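Shop notes, February

I went to the open day at Hovach on Saturday. They had a robot arm picking things out of a metal bin, and visitors could stand beside the bench for as long as they liked. I went for the arm and came home with a page of notes that were mostly for my own garage, kitchen and laundry shelf. Here they are, tidied up.

## Getting there and standing around

Doors opened at 9:30 and I was there at 10. The demonstrations ran 30 minutes each. If you go to one of these, pick an early slot. The room fills up before lunch and you lose your place by the bench. Wear shoes you can stand in, and leave the big coat in the car.

Johanna Plattner ran the bench I watched. She takes questions while the arm is working, so you can ask about something at the moment it happens. I asked mostly dull things about bins and cables and she answered all of them.

## Bins with sloping sides

Most people keep screws, clothespins or batteries in square-sided boxes. The last few end up in the corners, where fingers can't get under them. Johanna's advice was to use a container with walls that lean in toward the floor, so that whatever is left slides to the middle.

I had a few of these already without thinking of it:

- an old roasting pan, now holding wall anchors
- a steel mixing bowl for picture hooks
- a plastic paint tray, good for small parts while you take something apart

If you only have a square box, cut a piece of stiff card or thin sheet metal and set it in at a slant along the back. File the metal edge first. Tape along the top is enough to hold card. Metal needs a clip.

Don't overfill. Two layers of anything is plenty if you want to pick out single pieces. Past that you are digging.

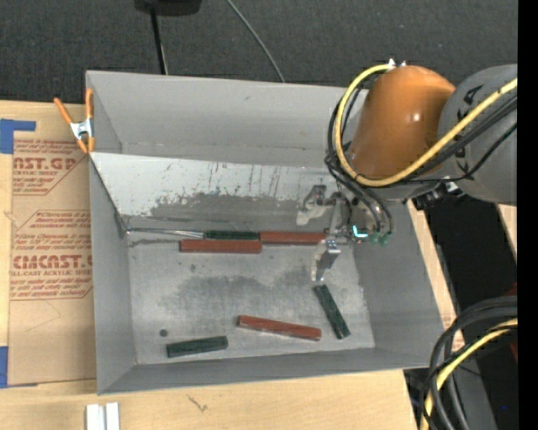

Clamps are the tool I own the most of and use the least well. I have 17 spring clamps on a rail and for years they only came down for glue jobs. Now I use them on anything that has a rim. The orange-handled one on the corner of the robot's bin is the same general kind you can buy at any hardware counter, and it takes a second to put on or pull off. At home one holds a trash bag to the edge of the can while I sweep up. Another holds the recipe card to the shelf over the stove, well back from the burner. Check the tips now and then. If the plastic has come off, the bare metal will mark paint and dent soft wood.

For a clamp on thin sheet, put a scrap of wood under each jaw. For a clamp on a finished table, use felt or a folded rag.

## Leave the paper on plastic sheet

Acrylic sheet often comes with brown paper stuck on both sides. Leave it on until the job is finished. Draw your cut lines on it in pencil, drill through it, and store it that way. The sheet by the bin at Hovach still had its paper on, with blue tape at two of the corners.

If the paper has been on for years and won't lift:

1. Start at a corner with a fingernail or a plastic scraper. No knives.
2. Roll the paper onto a cardboard tube as you pull.
3. Where it tears, wet the leftover paper with warm soapy water and wait 16 minutes. I set the oven timer.
4. Rub off the glue with a soft cloth and more soapy water. Keep window cleaner with ammonia away from it, as it can craze the surface.

Blue painter's tape is fine for a few days. In a sunny window it bakes on, and then you are back to soap and water.

## Cables

A moving arm needs slack in its cables, and the ones on this arm go around the joint in wide loops. The same goes for anything at home that turns or slides: a swing-arm lamp, a pull-out shelf with a mixer on it, a sewing machine that comes up out of its cabinet.

Move the thing to both ends of its travel before you tie anything down. Leave a loop that hangs easy at the far end. Then use hook-and-loop straps and put them on the parts that don't move. Zip ties are too tight for this and you will cut the cord one day trying to get them off.

Use different colored cords if you can. I bought a yellow extension cord for the bench grinder so I would know which plug to pull. A stripe of colored tape at the plug end and another at the tool end does the same job for less.

## Practice pieces

Johanna's bench used plain blocks, red and green, for the arm to work with. I liked that for teaching. My neighbor Lurdes Valente is learning to use a drill press, and we cut 7 blocks from an old fence post for her to practice on. Same size, sanded, painted in two colors. Red ones are for drilling and green ones are for setting up the stop and the fence. When the red ones look like Swiss cheese we cut more.

They are also good for:

- propping a door panel off the floor for painting
- spacing shelves
- keeping a grandchild busy at the end of the bench

Let the paint dry overnight before you stack them or they will stick together.

## Scratched metal trays

I asked Johanna if she ever cleaned up the inside of the bin. She said she wipes it and leaves the scratches alone. I have gone the same way with my baking sheets and parts trays. Dust and filings come out with a dry brush. Grease comes out with dish soap and a nylon pad. Dry it right away and it won't spot. Steel wool leaves bits behind that rust, so I keep it away from anything that goes near food.

For a tray that is only used in the shop, a rubber mat on the bottom cuts the noise and keeps round things from rolling. Cut it a little small so it lies flat.

## Other benches

Zavgate had a table near the door with label printers. The labels were nice but the tape is expensive and masking tape with a marker works on jars. Fatstead was showing drawer inserts. I took a leaflet and measured my kitchen drawers when I got home. They were too wide by a finger, so measure first if you are thinking of ordering.

Coffee was free and the parking wasn't. Bring quarters.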